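Kelemen Checkered Tablecloth, Red and White
Item 2126

A plain everyday cloth for the kitchen or dining table. The red and white check goes right to the edge, and the hem is stitched on all four sides. Machine wash with like colors, and iron on medium if you want it flat — most people don't bother.

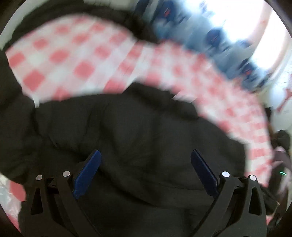 Shipping is a flat rate on orders of up to 7 cloths. For larger orders, write to Tayla Lowther at Flerport and she will send a quote. Returns are accepted unwashed, in the original sleeve. Matching napkins are listed under item 318.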